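Madhu Rathore has the kettle on before I've got my coat off, and by the time I've found a chair that doesn't have paint cards on it she is already talking about ceilings. I had planned to start with her childhood. We start with ceilings!

"People paint them white and never look up again," she says. "Then they tell me the room feels cold, and they've bought two rugs and a lamp, and I say, let's lie on the floor for a minute." She means it. She has lain on a lot of floors in Clultstead, usually with the homeowner standing by politely holding a cup of coffee.

Rathore helps people choose color for their homes. She doesn't do furniture, she doesn't do curtains (she'll have an opinion on them if you push), and she won't tell you what's in style this year. What she does do is spend a whole day in your house, from breakfast until the lights go on, watching what the walls do. I've wanted to talk to her ever since she talked my sister into a mustard hallway, which I was sure I'd hate and now think about all the time.

She got started by way of a hardware store. Luvent, on Cartwright Street, had a paint counter at the back, and she worked there for six years, mixing. "I loved the machine, I loved the lids, I loved banging the lids down with the mallet. But mostly I loved the people coming back. Somebody would buy a gallon of pale blue and two days later they'd be back at the counter looking so sad, because it had gone purple on them. Same can, same color. It was their room that did it."

She began asking customers questions while the cans were shaking. Which way does the window face? What's outside it? What's on the floor?

"The floor is the big one," she says. "Light comes in the window, hits the floor and goes back up onto everything. If you've got an orange floor, you've got orange walls, a little bit, whatever you paint them. I'd ask people what color their floor was and they'd have to call home and ask!"

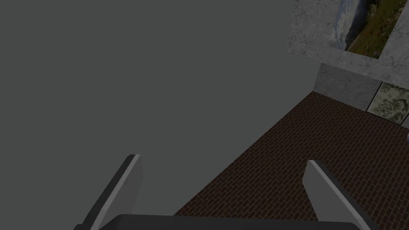 Open gripper fingers, with the floor in the gap between them.

So her first advice to anyone, and she gives it to me before I can ask, is to take up whatever you're planning to take up and put down whatever you're planning to put down before you open a can. A new carpet will undo a month of careful thinking. One couple called her in tears over a bedroom they had painted a soft gray, and the gray had turned pink the day the rug arrived. "It was a red rug. It was a beautiful rug. We kept the rug and changed the gray."

I ask whether she ever studied any of this, and she lights up and goes to get a photograph album from the next room. The woman in most of the photographs is Regula Lanz, a sign painter who took evening pupils in a rented room over a bakery. Rathore found her through a card pinned up at the store.

"I thought I was going to learn lettering. I'm terrible at lettering. Regula saw that in one evening, and she was very kind, and she gave me a pot of green and said, make me this green again without using it. It took me weeks. I'd get it right under the lamp and then bring it to the window and it would be completely wrong."

The green had a name, Vadutari, which Lanz had written on the lid herself. Rathore doesn't know where the name came from and never got around to asking. She has matched it since, in house paint, and used it on her own kitchen cupboards. It took five coats. I go and look, naturally. In the shade behind the door it's almost black, and by the sink, with the afternoon coming in, it's the color of a pea pod. I would have sworn they were two different paints.

"And you should see it at six in the morning," she calls from the other room.

We get on to green in general, and we stay there for a good while. Rathore thinks people are scared of it. They'll have a green sofa, green plants, a green front door, and then stop dead at a wall. She puts it down to school corridors. Her feeling is that green wants company, and that the company should be something with some warmth and roughness to it, like clay pots or old wood or brick.

"Brick is wonderful with green. They're opposites, pretty much, red and green, so you'd think they would fight. But brick isn't really red, is it? Get up close to one. It's brown and orange and a bit of purple and some gray where the mortar has rubbed off on it. There's something in there for every green to get along with."
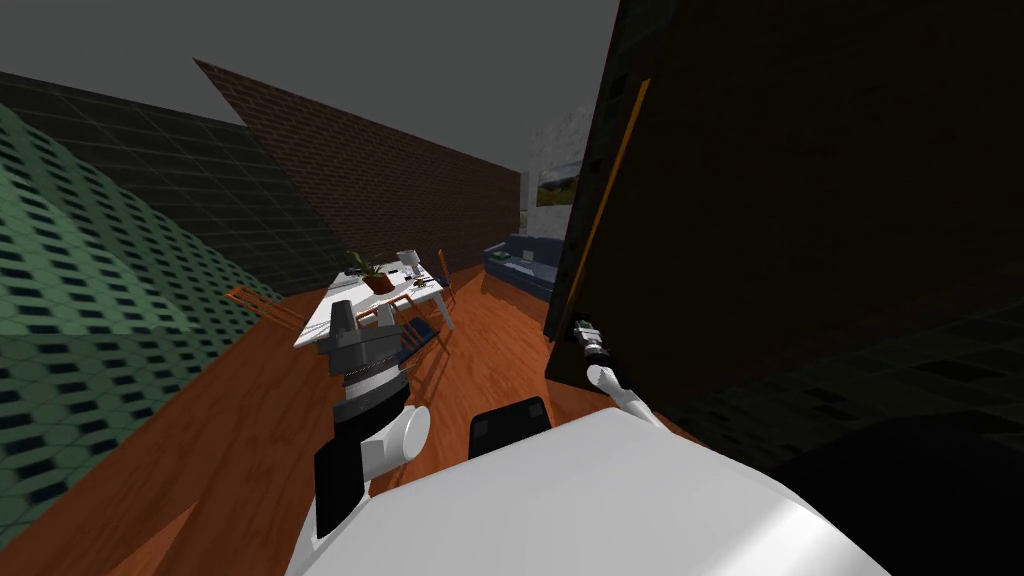 A rendered room with green walls, reddish-brown brick and a small framed landscape.

What about having both in one room, I ask, and then a third thing, and a fourth? My own living room has grown in layers, I confess, and every wall has a different idea.

She doesn't wince. She loves a room like that, she says, as long as there's a quiet wall in it somewhere. Gray is fine. Cream is fine. It just has to be a place where your eyes can sit down. And she likes to hang one small thing on it that has the other colors of the room in it, a print or a postcard or a plate. "It doesn't have to be good art. I have a client who used the lid of a cookie tin. It had the whole room in it, that lid!"

Tile gets her going too. A shiny tile isn't one color at all, she tells me, it's a hundred little mirrors, so you need to stand where you'll really be standing when you choose it. If it's going behind a stove, look at it from the table. If it's going in the shower, well, get in the shower.

She owns 3000 paint cards, filed in shoeboxes by the direction of the window she thinks they're best for. North has the most boxes. I pull out a card at random, a brownish pink I would never have picked up in a store, and she takes it from me and holds it flat against the shady wall by the bookcase, then stands it upright, then walks it over to the window. It's three different pinks. I ask if I can keep it and she writes the name of the paint on the back for me, since she doesn't like to break up a box.

Is there anything she'd never use? She thinks about that for a long time, long enough to pour more tea.

"Bright white on a north wall. It goes blue, like skim milk. But somebody will show me one tomorrow that's gorgeous and I'll have to eat my words, and I'll be thrilled."

Before I go I ask what a person should do this weekend if they've got a sad room and no money for paint. Paint a big piece of cardboard with whatever is left in the garage, she says, and lean it on the wall, and move it every time you walk by. Do it for five days. Look at it when you're brushing your teeth. Look at it when you come home tired, that's the best time, you're not trying to like it.

She also says to wash the windows first. Then she walks me out to the porch to see the underside of its roof, which she painted in July, a yellow so pale I'd taken it for sunlight when I arrived.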